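Vulen Bimanual Group – minutes of the method review, 8/24/19

Present: Mavromatis (chair), Tado, Andrade, Gerkis (minutes, again). Apologies: none received, though two people were absent.

1. Minutes of the last meeting
Approved with one correction. Andrade did not "agree to rewrite the logger." Andrade agreed that the logger should be rewritten. The passive voice has been restored.

2. Matters arising
The door code has changed. Those who need it have been told, and those who have not been told should ask themselves why.

3. Pause labeling: results
Tado presented. The question was whether marking the operator's pauses in the demonstrations, where we used to trim them out, changes what the policy does at the box. The group collected 761 demonstrations of the box task under the old protocol and then relabeled the lot by hand, a sentence that took Tado four seconds to say and most of the spring to earn.

Trained on the trimmed set, the policy failed 19 of 170 trials at the second grasp. Trained on the labeled set, it failed 6 of 170. Tado wished it recorded that the starting poses were the same in both runs. It is recorded.

Andrade asked whether the improvement came from the labels or merely from leaving more data in. Tado said there was a third run for exactly that, with pauses kept and labels stripped out. It had not finished. It had been going to finish before the previous meeting too.

The chair asked what counts as a pause. Tado's working definition is any stretch in which both arms move less than the threshold for half a second. The threshold was chosen by looking at plots until one seemed right. The chair asked that the write-up put this more gracefully while remaining true.

There followed a long discussion of the reach over the far rim of the box, where the left arm comes across the top and the operators tend to hesitate. Tado believes these hesitations carry most of the useful signal. 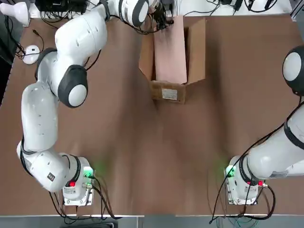

Andrade was not persuaded, and said that operators hesitate at the far rim for the plain reason that they are judging depth badly, and that a policy taught to copy this will learn to dither with great accuracy. Tado replied that the dithering policy was winning. Andrade said that one kind of box was not a benchmark. The chair thanked both and observed that both could be right, which pleased neither.

Agreed: the far-rim pauses will be scored separately from the rest, and by two people who do not compare notes first.

4. The write-up
Draft due in October. Areti Mavromatis will take the introduction. Tado has the method section and wants four figures. Tado may have two. The title remains open – the present one contains a colon and a pun, and the chair is against both.

5. Actions
Tado: finish the third run.
Andrade: second scorer for the far-rim pauses, under protest.
Gerkis: find a first scorer who is not Tado.
Mavromatis: threshold wording.

6. Any other business
Andrade raised the logger. Deferred.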